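Rimard path rover — planning your first unit
Park and campus model, sold and set up by Gestilen

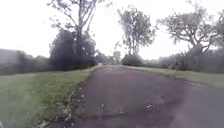
Madalena Macedo wrote to ask whether she should budget for one rover or two, and whether the brush kit can wait until next year. Great question, and I get some version of it every week!

My short answer is to start with one rover and buy the brush kit with it. Leaves along the edge of a path are the everyday job for this machine, and adding the kit later means a second setup visit (which you pay for). The second rover is the part that can wait.

I'd walk your paths before you fill in the order form. Write down how wide they are at the narrowest spot, where the tarmac is rough, and where the grass comes right up to the edge with no curb. Long straight stretches are easy. Bends between bushes take more time to map, so mark those on your sketch and send it over — a pencil drawing is fine.

What comes in the box:
Rover with 2 batteries
Charging dock
Edge brush kit (optional, part no. 691)
Spare wheel set

Weight with both batteries in: 104 lb. You'll want a ramp if your shed has a step.

Please don't forget the running costs. Brushes wear out, and I'd rather you had a line for them in the budget than a surprise in the fall. Catarina Pinheiro on our parts desk can send you a price list, and she'll tell you if you're ordering too many.

Orders that reach us by the end of March go into the spring setup round. The dock needs a regular outdoor outlet and a flat spot under a roof.

Price list updated 14/01/2024. Shipping is quoted separately.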